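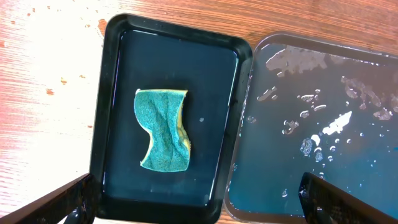

Filed under: Voting & Ballots / Public awards / Solved

Public vote page: one nominee's votes stuck on "pending"

Opened by Olga Neves, 22 July 2025
Product: Bidden, hosted plan
Priority: high

Hi all! First, a quick word of thanks, because this is our first year running the audience award for the Cosico Film Festival on Bidden and people are loving it. The nominee pages look fantastic on a phone and the clips start right away. We've had fans of tiny short films sending the link to their whole families.

Now the problem. The award is the Ferkitz, our newcomer acting prize, and it's the only one the public decides. There are 11 nominees. Ten of them behave exactly as they should: you vote, you get the confirmation email, you click the link, and the vote moves from "pending" to "counted" in the admin screen. Votes for Vitória Rebelo stay on "pending" forever. Right now she has 192 of them sitting there and zero counted, and I know for a fact that people clicked their links, because one of them is me.

What I tried:

Voted for her from Chrome on a laptop, clicked the link in the email. Got the normal "Thanks, your vote is in!" page. Still pending an hour later.

Same thing from Safari on my phone with a different address. Same result.

Voted for another nominee from a third address. Counted in seconds.

Pressed "Recheck pending votes" in the admin screen. The spinner runs, it says "Done," and the number doesn't move.

Voting closes in 9 days, so we have some room, but her film opened the shorts program in June and got a huge reaction, and I'd hate for her supporters to think nothing is happening.

Reply from Selim Yurt (Bidden support)

Hi Olga, so glad the vote is going well, and thank you for testing from different devices before writing in. That saves a lot of back and forth!

Good news to start with: the votes are safe. I can see every one of them in the log with its email click recorded. They are failing at the step where a confirmed vote gets matched to a nominee, so the voter sees the thank-you page but the vote never gets attached to anyone.

My first guess was the accent in her first name, but we handle accents all day long and I just ran a test award with an "ó" in it and it went through fine. Could you tell me two things?

1. Was her entry typed into the admin screen, or did it come in through a spreadsheet import?
2. Has anyone edited her page since voting opened?

Please don't delete and recreate the nominee in the meantime. That would cut the pending votes loose from the old entry and make this a longer job.

Reply from Olga Neves

Spreadsheet import, all of them. Our programmer Henk Meijer put the file together and I uploaded it. As for edits, yes! Her agent asked us to swap the headshot on the second day and I did that myself. I only touched the photo, though. I also swapped a photo for one of the others and his votes are fine.

Not deleting anything, promise.

Reply from Henk Meijer

Jumping in, since it was my spreadsheet. I built it from the submission forms. Most people filled in the form on our site and I exported those. Hers came as a PDF from the distributor, Van Dijk, so I copied the name out of the PDF and pasted it in. Could that matter? It looks identical on screen.

Wonderful performance, by the way. If anybody in support likes quiet family dramas, look for it.

Reply from Selim Yurt

Henk, that's the clue I needed, thank you!

There are two ways for a computer to store an "ó." One is a single character. The other is a plain "o" followed by a separate accent mark that gets drawn on top of it. They look the same to you and me, but a straight comparison says they are different text. My test award used the first kind because I typed it on my keyboard. PDFs quite often give you the second kind when you copy from them, and your file has the second kind.

So here's the chain as I understand it:

Import: the name is stored exactly as it came, with the separate accent mark.
Page edit: saving any change on a nominee page tidies the text into the single-character version and makes a new short key from it.
Vote: the ballot still uses the key made at import.
Match: old key and new key don't agree, vote stays pending.

It also explains why the other headshot swap did no harm. His name has no accents, so his key came out the same both times.

I've reproduced it on a copy of your award. Import with the pasted name, edit the photo, vote, stuck. Passing it to Madalena Torres, who works on the ballot code.

Reply from Madalena Torres (Bidden engineering)

What a great bug! Sorry, Olga, I know it's less fun from your side.

I've put a fix on the hosted servers. Names are now tidied at import as well as on edit, and a key never changes once voting has opened. For your award I pointed the old key at the right nominee by hand, so nothing needs to be imported again.

Could you do these in order?

1. Open Awards > Ferkitz > Nominees and check that her name and photo look right.
2. Press "Recheck pending votes" one time and leave the page open until it says "Done."
3. Cast a fresh test vote for her and confirm it by email.
4. Remove your test votes under Ballots > Test and duplicates.

Votes keep their original time stamps. Voters won't get a second email.

Reply from Olga Neves

It worked!! Name and photo fine, recheck took under a minute, and the pending column for her is empty. My fresh test vote counted before I'd even switched tabs back. Test votes are all removed now too.

One small question while I have you: the public leaderboard is off for us, and I want it to stay off until the ceremony. Did the recheck send anything out to the public page?

Reply from Selim Yurt

Nothing at all. With the leaderboard off, totals are only visible to admins on your account, and the recheck doesn't change that setting.

Henk, for next year, you can keep pasting from PDFs as much as you like. If you ever use another tool with the same file, retyping the accented letters is a quick way around it.

I'll mark this one solved. Have a brilliant ceremony, and please come back and tell us who wins — a few of us have been watching the clips!

Status: Solved
Fix applied to: hosted plan. Self-hosted installs get it in the next update.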